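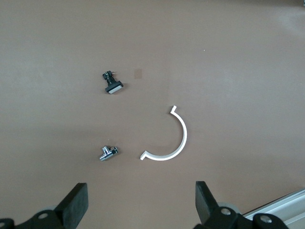
Trestamar Hilfe - Anfrage: Fußbodenheizung im Bad wird nach dem Softwarewechsel nicht mehr richtig warm

Status: gelöst
Bereich: Heizung und Raumregelung
Produkt: Provier Raumregler, Zentrale Eltance
Eröffnet: Mai 2022

Ursprüngliche Meldung

Guten Tag zusammen,

ich hoffe, ich bin hier im richtigen Bereich gelandet, sonst schiebt mich bitte einfach weiter. Wir haben im vorletzten Herbst, genauer im September, das Erdgeschoss auf die Provier Raumregler umgestellt und waren damit wirklich den ganzen Winter über sehr zufrieden. Fünf Räume, alle mit Fußbodenheizung, der Verteiler sitzt im Flur hinter der Garderobe. Seit die Zentrale ihre neue Software bekommen hat, bleibt das Bad kühl. Eingestellt sind 23 Grad, und die schaffte es früher ohne Murren bis zum Frühstück. Jetzt stehen morgens 19 Grad auf der Anzeige, und der Boden fühlt sich vor der Dusche kalt an, am Fenster dagegen lauwarm.

Was ich schon probiert habe, damit ihr nicht danach fragen müsst:

Regler im Bad vom Sockel genommen und wieder aufgesteckt. Keine Änderung.

Zentrale für zehn Minuten vom Strom getrennt. Danach waren alle Räume wieder da, auch das Bad, aber die Temperatur kam trotzdem nicht hoch.

Zeitprogramm gelöscht und neu angelegt. Ich hatte kurz die Hoffnung, es läge an der Sommerzeit - tat es leider nicht.

Heizkreise entlüftet. Beim Bad kam ein bisschen Luft, bei den anderen gar nichts.

Ich wäre sehr dankbar für einen Hinweis, auch wenn es jetzt draußen wärmer wird und die Sache nicht brennt. Bei uns duschen eben auch zwei ältere Herrschaften, und die mögen einen kalten Boden zu keiner Jahreszeit.

Antwort des Supports

Guten Tag und herzlichen Dank für die ausführliche Schilderung, so macht die Fehlersuche gleich viel mehr Freude! Sie sind hier völlig richtig.

Dass der Regler sich nach dem Neustart wieder anmeldet, ist schon einmal ein gutes Zeichen, die Funkverbindung können wir also vorerst beiseitelassen. Bitte schauen Sie in der Zentrale unter Räume, Bad, Diagnose nach dem Wert "Öffnungszeit Stellantrieb". Im Auslieferungszustand stehen dort 300 Sekunden. Manche Antriebe am Verteiler brauchen aber länger, bis sie ganz offen sind, und die Software setzt eigene Werte beim Aktualisieren unter Umständen zurück.

Schreiben Sie uns doch bitte außerdem, welcher Antrieb auf dem Badkreis sitzt und was der Durchflussanzeiger macht, wenn Sie die Solltemperatur auf das Maximum drehen. Lassen Sie der Anlage dabei ruhig eine Viertelstunde Zeit, Fußbodenheizungen sind gemütliche Wesen.

Rückmeldung

Vielen Dank für die schnelle Antwort, und dann auch noch so nett. Ich habe mich gleich mit Taschenlampe und Kissen vor den Verteiler gesetzt.

Bei der Öffnungszeit stehen tatsächlich 300 Sekunden. Auf dem Badkreis sitzt ein Antrieb von Lindholm, auf den übrigen Kreisen sitzen die von Provier. Das hatte ich völlig vergessen: Der Originalantrieb war damals nicht lieferbar, und der Heizungsbauer hat den anderen eingesetzt und dabei etwas an der Zentrale umgestellt. Auf seinem Arbeitszettel steht handschriftlich "Bad 340". Ich habe das die ganze Zeit für eine Artikelnummer gehalten.

Der Durchflussanzeiger geht bei voller Anforderung ein kleines Stück nach unten und bleibt dann stehen. Bei der Küche geht er deutlich weiter.

Antwort des Supports

Wunderbar, da haben Sie die Lösung fast schon selbst gefunden. Der Zettel Ihres Heizungsbauers ist Gold wert, bitte heben Sie ihn gut auf.

Gehen Sie nun so vor:

1. Unter Räume, Bad, Diagnose die Öffnungszeit auf 340 Sekunden stellen und speichern.

2. Im selben Menü "Antrieb neu anlernen" wählen. Der Antrieb fährt einmal ganz auf und wieder zu. Währenddessen bitte nichts am Regler verstellen.

3. Die Solltemperatur auf 23 Grad zurückstellen und die Anlage über Nacht in Ruhe lassen.

4. Am nächsten Morgen den Durchfluss noch einmal ansehen. Am Einstellring des Verteilers bitte vorher nicht drehen, sonst wissen wir hinterher nicht, was geholfen hat.

Sollte es danach immer noch kühl sein, melden wir uns gern telefonisch bei Ihnen.

Rückmeldung

Guten Morgen, und was für einer! Das Bad hatte um halb sieben 22,5 Grad, eine Stunde später waren es die vollen 23. Das Anlernen hat bei mir erst beim zweiten Mal geklappt, beim ersten Mal kam die Meldung "Vorgang abgebrochen" - vermutlich war ich mit dem Speichern zu ungeduldig. Der Durchflussanzeiger steht jetzt ungefähr so wie bei der Küche.

Eine kleine Frage hätte ich noch: Muss ich den Wert nach jeder neuen Software wieder eintragen?

Antwort des Supports

Das freut uns sehr, auch für die beiden Herrschaften! Zu Ihrer Frage: Wenn Sie vor dem Aktualisieren unter System, Sicherung eine Kopie der Einstellungen anlegen, können Sie diese anschließend wieder einspielen, und die Öffnungszeit ist mit dabei. Die Sicherung bleibt auf der Zentrale gespeichert, bis Sie sie löschen. Wir haben den Hinweis auf Fremdantriebe an die Kollegen weitergegeben, die die Anleitung zur Eltance betreuen.

Die Anfrage setzen wir auf gelöst. Sie können hier innerhalb von 3 Wochen weiterschreiben, danach bitte eine neue Anfrage öffnen.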